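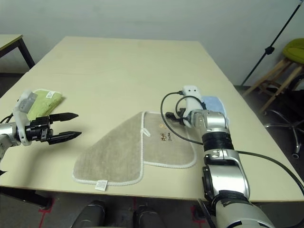

The beige one, half folded, with the green and the light blue to either side.

Towels, Feb 11, 2025

I finally went through the towel shelf. The beige towel is a Gudo, from the shop on Pranerard that closed last March. It has white looped trim along the edges and a little brown motif on one half. I paid 112 for it, more than I usually spend on a towel, and it has held up fine.

The trouble is folding it. I keep pulling the left side over at a slant and ending up with a point sticking out at the corner. Terry cloth slides if you only hold one spot. What works for me is to lay it flat, match the two corners on the hanging loop side first, then bring the bottom corners together and smooth it once with the flat of my hand. Then I fold again, with the care label tucked inside.

The lime green and the light blue are easier. I do those first and set them to the sides so I have the middle of the table for the beige one.

I got rid of 2 old Nikska bath towels that had gone thin. They are rags now. I looked at the Fabbri ones as replacements, but they are 600 weight and take forever to dry in my bathroom. I'll wait for something lighter.

Sheets are next, probably this weekend.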